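**Avaliação: garra paralela Erar com dedos texturizados, comparada com a Finov**
Bancada de desmontagem, 22 de outubro de 2026

A garra Erar entrou na nossa célula de desmontagem em julho, em substituição parcial da Finov, que usávamos desde a montagem da célula. O trabalho é a abertura de motores para inspeção e triagem: retirar a tampa, expor o estator, separar a eletrônica da carcaça. São peças de massa moderada, com superfícies de metal fundido pouco regulares e componentes frágeis a poucos milímetros do ponto de preensão. O controlador é o mesmo nos dois casos, um Buchanan de seis eixos, e os percursos foram regravados apenas onde a geometria dos dedos obrigou.

## Condições do ensaio

- 209 ciclos de abertura com a Erar, 113 com a Finov
- Câmera de punho em ambas, mesma lente e mesma exposição
- Peças de um único lote, fornecido pela Beddale, sem limpeza prévia
- Teleoperação nos primeiros ciclos, percurso gravado nos restantes

A diferença no número de ciclos deve-se à disponibilidade da célula. Os valores da Finov foram completados com os registros antigos apenas para o desgaste das almofadas; nos demais pontos usei só os ciclos deste ensaio.

## Preensão

Os dedos da Erar têm almofada plana com textura cruzada e bordas lisas. Em paredes cilíndricas de metal fundido, a textura compensa bem a falta de conformação: com a força em nível médio, a carcaça não roda quando a tampa é puxada. A Finov, com almofada lisa de elastômero, precisa de mais força para o mesmo resultado e tende a deixar a peça girar alguns graus no momento em que o encaixe cede.

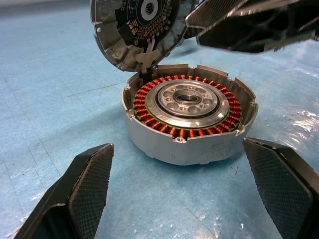
O ponto crítico da operação vem depois de a tampa ceder. A placa de circuito fica presa à tampa e as bobinas ficam expostas na carcaça, de modo que qualquer deslocamento lateral do dedo pode riscar o esmalte do fio. A Erar permite limitar a abertura por software, em incrementos suficientemente finos para este uso. Deixei uma folga fixa entre o dedo e o rebordo e não registrei contato com o enrolamento em nenhum dos ciclos gravados. Em teleoperação houve dois contatos, ambos por erro meu na aproximação.

A espessura dos dedos é a principal limitação. São volumosos na base e só afinam perto da ponta, o que dificulta o acesso a entalhes pequenos no rebordo e impede a entrada entre tampa e carcaça quando a separação é curta. A Finov é mais estreita e faz essa entrada sem ferramenta auxiliar. Para desconectar peças plásticas pequenas voltei à Finov em todas as tentativas.

## Visão

A câmera de punho da Erar é montada mais recuada e vê as duas pontas dos dedos com a garra aberta. Isso simplifica o alinhamento com o cubo central do motor. O brilho das superfícies usinadas satura com facilidade; reduzi a exposição e passei a iluminação para difusa. Fundo azul-claro fosco deu a melhor segmentação do contorno da carcaça. Plástico transparente na área de trabalho gera reflexos que o detector de bordas interpreta como peça, e convém retirá-lo antes de correr o percurso automático.

## Desgaste e manutenção

O fabricante indica troca das almofadas a cada 3.000 ciclos. O histórico da Finov na nossa célula aponta para cerca de 2.000 antes de a perda de atrito ser mensurável. Com o volume atual não posso confirmar o número da Erar. Até agora há acúmulo de pó metálico nos sulcos da textura, removível com escova de nylon e álcool isopropílico. A troca exige dois parafusos por dedo e recalibração do zero, operação curta, mas mal documentada: o manual omite o torque de aperto.

## Integração

O driver para o Buchanan funcionou à primeira no modo posição. O modo força exigiu atualização de firmware e uma segunda configuração do barramento. A leitura de corrente é ruidosa abaixo de um terço da faixa, e apliquei filtro de média móvel no controlador. O conector lateral fica exposto e prendeu no cabo da câmera em uma ocasião; uma abraçadeira na flange resolveu.

## Avaliação

Para segurar carcaças e retirar tampas, a Erar é superior à Finov em estabilidade e controle de abertura. Para acesso estreito e peças pequenas, a Finov continua necessária. Mantenho as duas na célula, a Erar no braço que fixa a carcaça e a Finov no que manipula a tampa e os conectores. Falta testar os dedos longos da Erar, vendidos à parte, com a mesma sequência de abertura.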